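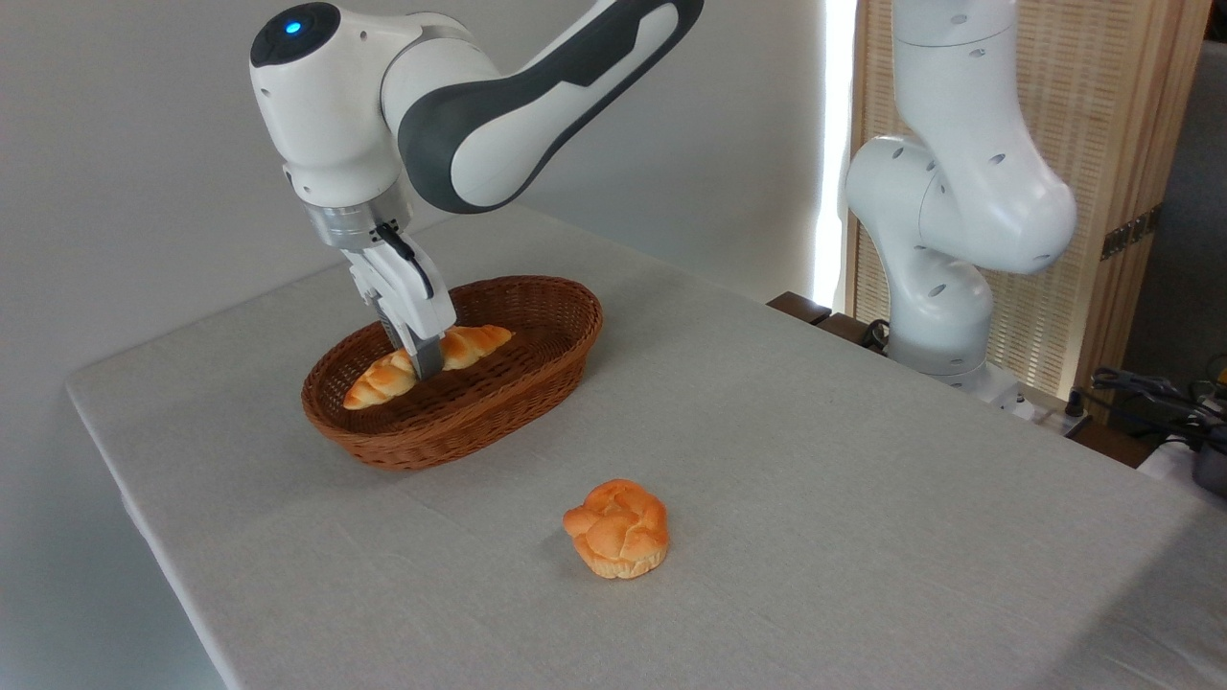 パンかごのある食卓にしたい

2024年2月6日(火)
Yuxi Xie

先週からずっとパンのことばかり考えています。食べるほうももちろんなんですけど、どちらかというと「置き方」のほう。買ってきたパンをどこに置くか、何に入れるか、いつ出すか。こんなことで一週間も頭がいっぱいになるのは私くらいかもしれませんが、まあ聞いてください。

うちは長いこと、パンは袋のままテーブルにどさっと置く派でした。派というか、ただの面倒くさがりです。朝、袋の口をがさがさ開けて、手を突っ込んで、取って、また閉じて(閉じないことも多い)。それで困ったことは特になかったんです。なかったんですけど、年末に姉の家に泊まったとき、朝ごはんのテーブルにかごがぽんと置いてあって、パンが入っていて、それだけでもう全然ちがう朝に見えたんですよ。パン自体はうちの近所でも売っているような普通の丸パンだったのに!

というわけで、うちにも編みかごを。

写真のかごは楕円形で、赤茶っぽい色の編み目がけっこう細かいもの。ふちがほんの少し外に開いていて、私はこの「ほんの少し」にとても弱いです。がばっと開いているとフルーツ用に見えるし、まっすぐだと書類入れみたいになってしまう。色も、最初は明るい生成りのほうが朝っぽくていいかなと思っていたんですが、焼き色のついたパンには赤茶がほんとうによく合います。かごの内側は影になって暗く見えるので、そこにつやっとしたパンが入ると、それだけでごちそう感が出るんですよね。

かごはZasemvilleの駅の裏にあるIstellという雑貨屋さんで選びました。間口が狭くて、入るとすぐに鍋敷きの山があって、その奥にかごが積んである店です。店のおじさんがとにかく無口で、こちらが三つくらい並べてうんうん悩んでいても、ラジオを聞きながら値札を書いている。放っておいてくれるのがありがたいです。丸いのと、四角いのと、楕円。丸いのは可愛かったけれど、長いパンを入れるとどうしても斜めに立ってしまいそうで、四角いのは角のところにパンくずがたまる未来がはっきり見えたので、楕円にしました。値段は4000円。パンを入れるだけのものに4000円、と帰りのバスの中で少しだけ青くなりましたが、毎朝使うんだからいいんです。いいことにします。

細長いパンと丸いパン

で、かごの話をしておいて何ですが、何を入れるかがもっと大事でした。

かごの中にいるのは、三日月形のバターロールみたいな、ねじりの入った細長いパン。ぐるぐると筋が入っていて、表面がつやつやのオレンジがかったきつね色です。左の端がかごの内側の壁の近くまで来ていて、反対の端は真ん中のほうへ。楕円の長いほうに沿わせて置くと、こういう形のパンはとても収まりがいいです。横向きにしたら、たぶんきゅうくつそうに見えるはず。

手前のテーブルクロスの上には丸いパンがひとつ。こちらは上がぽこぽこしていて、結び目みたいな形をしています。てっぺんはあたたかい焼き色なのに、下のほうだけ少し白っぽくて、私はこの白っぽいところが好きなんです。きっとみんなは上のこんがりしたところが好きですよね。うちの夫もそうで、丸パンを半分にするとかならず上を持っていきます。利害が一致しているので結婚生活は平和です。

パンはLindqvistという近所のパン屋さんのものをよく食べます。朝は8時に開くんですが、ねじったパンが棚に出るのはもう少しあとで、早く行きすぎると食パンとカンパーニュしかありません。何度それで引き返したことか。最近はわざとのんびり家を出て、ついでに郵便局に寄ったりして時間をつぶしています。丸パンのほうはいつ行ってもある。いつ行ってもあるパンって、なんとなく後回しにしてしまうんですけど、かごに入れるようになってから見直しました。丸いのが混ざると、盛ったときに高さが出るんです。

かごに布は敷く? 敷かない?

これ、かなり悩みました。というか今も決まっていません。

姉の家では白いナプキンが敷いてありました。お店みたいだし、パンくずが編み目に入り込まないし、そのまま包めば乾きにくい。いいことばかりに聞こえるので、私もまねして家にあったOruraのふきんを敷いてみました。40センチ角のやつです。そうしたら布が余って余って、かごのふちからわさっとあふれて、パンが布団で寝ている人みたいになりました。折って敷けばいいじゃないと言われそうですが、折ると今度は底が盛り上がって、丸いパンが転がるんですよ。

敷かないほうは、とにかく見た目が好き。赤茶の編み目とパンの色が直接となり合っているのがいいんです。そのかわり掃除はちょっと手間で、うちでは食べ終わったらすぐにかごを逆さにして、流しの上で底をぽんぽんと叩いています。細かいくずが残ったら、お菓子作り用に買って一度しか使っていない刷毛でさっさっと掃く。刷毛もやっと出番が来てうれしいんじゃないでしょうか。水洗いはまだしたことがありません。編みかごを洗って乾ききらなくてだめにした経験が昔あって(あのときは洗濯ばさみ入れでした)、それ以来こわくて、固くしぼった布で拭くだけにしています。

今のところ、ふだんの日は敷かない、お客さんが来る日は敷く、という中途半端な運用です。18センチくらいの小さい丸いレースペーパーを二枚ずらして敷くといいよ、と姉からメッセージが来たので、次に街に出たら探してみます。でも紙だとバターの多いパンは染みになりそうな気もする。どうなんでしょう。使っている方がいたら教えてください。

いつかごに入れるか問題

かごに入れっぱなしにしておくと、当たり前ですがパンは乾きます。最初の週、私はうれしくて前の晩からかごに盛っておいたんです。朝起きたらすぐ食べられる、なんて素敵、と思って。結果、かちかち。特にねじったパンの細くなった端っこが、もうラスクでした。夫は「これはこれで」と言ってスープにつけて食べていましたが、あれはやさしさだったと思います。

なので今は、夜は袋に入れて口をしっかり閉じておいて、朝、食べる直前にかごに移します。あたためる日は、トースターに霧吹きでしゅっとひと吹きしてから短めに。つやのあるパンは焦げるのが早いので、そばで見ていてください。私は目を離してコーヒーをいれに行き、何回か失敗しています。熱々をすぐかごに入れると底がしっとりしてしまうから、網の上で少しだけ置いてから移すのがいいみたい。これもLindqvistのお姉さんに教わりました。

ついでに、最後に残ったパンのこと。丸いのがひとつだけ余ると、みんな遠慮して手を出さないんですよね。うちだけかな。それでお昼まで残って、結局私が立ったまま食べる。バターを塗るのも面倒で、冷蔵庫のチーズをちぎってはさんで、台所で。あれはあれで一日のうちでいちばん落ち着く時間だったりします。

テーブルクロスのほうも

かごを置くようになったら、今度はその下が気になってきました。クロスをかけてからかごを置くと、なんとなく食卓がきちんとして見えるし、手前のパンみたいにちょこんと直に置いてもさまになります。お皿を出さずにクロスの上にパンをそのまま置いて食べるの、子どものころは叱られた気がするんですが、大人になったのでやります。うっすら影が落ちるのもきれいだし。

ただ、くずは落ちます。すごく落ちます。食べ終わったらクロスの四隅を持ってベランダでばさばさ、というのをしばらくやっていたんですが、下の階に洗濯物が出ている日はさすがにできないので、今は内側に折りたたんでお風呂場で振っています。優雅な食卓の舞台裏はだいたいこんな感じです。

クロスは去年の10月に買ったものが一枚と、母にもらったのが一枚。二枚を交代で洗っています。アイロンは、かけません。干すときに思いきり引っぱっておけば、かごの重みと朝のばたばたでしわはどうでもよくなります。

次は果物も一緒にかごに入れてみたいんですが、りんごのとなりに置いたパンってりんごの匂いがつくんでしょうか。昨日ちょっと試そうとして、りんごを切らしていることに気づきました。買い物メモに、りんご、バター、あと夫の歯ブラシ。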